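Workshop tips: when the sorting cell jams

Quick ones from the Rollberg bench, typed between shifts. Mostly about the ring sorter and what went wrong with it in March. Run it in the sim first, please. Same layout, same arm, no skinned knuckles.
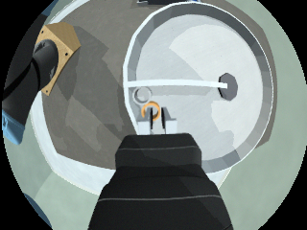
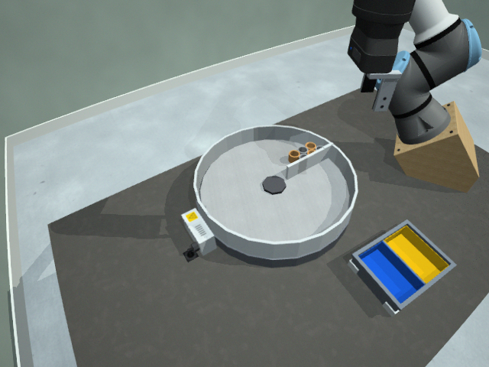
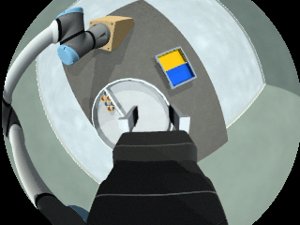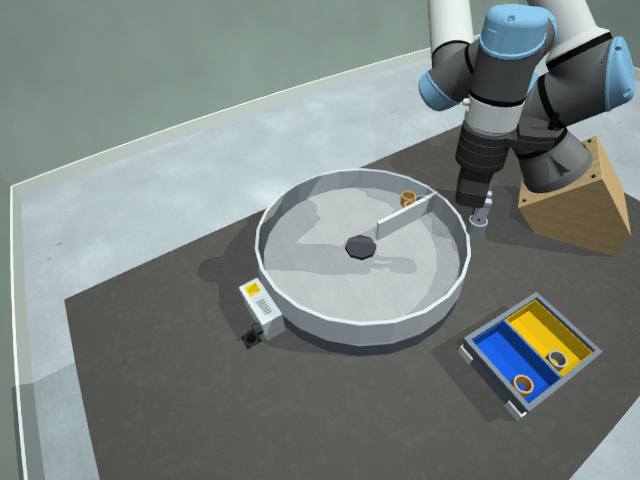
Our fault showed up at part 1579 of a 2000 part run. Arm went down for a ring, fingers closed on the bar instead, motor kept pushing. Stopped with error 81, which the Plostley manual calls "position deviation" and leaves at that. Thanks. The trouble was the way the rings bunch up. In the second picture they're gathered right up against the divider, orange and gray together, and one gray one is nearly all hidden behind it. A finger has to fit in there somewhere. Ours didn't, so it tried the divider.

What to do, in order:

Hit the stop. Not pause. Pause on our controller holds the grip, and a held grip is still a squeezing grip.

Kill the tray drive as well. Seperate switch on ours. The arm stop doesn't touch it. Lauri Savolainen found that out with his sleeve, sleeve is in the bin now, Lauri is fine.

Wait for the drive to spin down. Count to 9. Slowly.

Hands stay out until both lights are off. Check from the front, the one at the back is easy to misread in daylight.

Open the fingers by hand with the release, never by pulling the arm up. Pull up and you bend the bar. A bent bar drags on the floor of the tray and you'll be scraping gray dust out of everything for a week.

Look at the pads. If one's nicked, change both. Pads come in pairs anyway.

Then jog up, clear of the rim, THEN home. Homing from inside the tray sends it sideways first. Bang.

Stopping it happening again:

Fewer rings at once. We were tipping in a whole cup. Now a small handful, then wait till they're sorted. Slower on paper, less swearing.

Turn the grip force down. Csenge Szűcs dropped ours to the lowest setting that still lifts a gray one and we haven't had an 81 since. Gray are the heavy ones here, test with those. Orange will lift on practically nothing.

Set a no-go strip along both sides of the divider, one finger width plus a bit. Parts in the strip get left alone. Give the tray a short turn to move them, look again, pick again. Three tries, then it should stop and beep, otherwise it'll sit there all night having a go at the same ring.

Check the hight after you clean the tray. Ours went back in slightly proud on one side and every pick was off, worse toward the far rim. Took us most of an afternoon to spot. Straightedge across the rim, done in a minute.

Wrong color in the wrong side of the bin? Don't reach in while it's running. Let it finish, fix it after. Blue side takes orange, yellow side takes gray, same as in the last picture, and if they start coming out swapped it's usually the lamp and not the program. Wipe the lamp.

Cleaning: dry cloth in the tray. No spray near the drive box, the vents go straight to the board. Hou oil on the hub, one drop, wipe off the extra. Oily rings slip out of the fingers and you're back to thinking it's a grip fault.

Spares worth having in the drawer: a set of pads, one bar, fuse for the drive. Tistelen do the bars but they take ages, order before you need it.

Write the error down when it happens, with the part count. The log wipes on restart. We only had 1579 on paper thanks to a sticky note.

Next lot will be the belt sander, same page, probly after stocktaking.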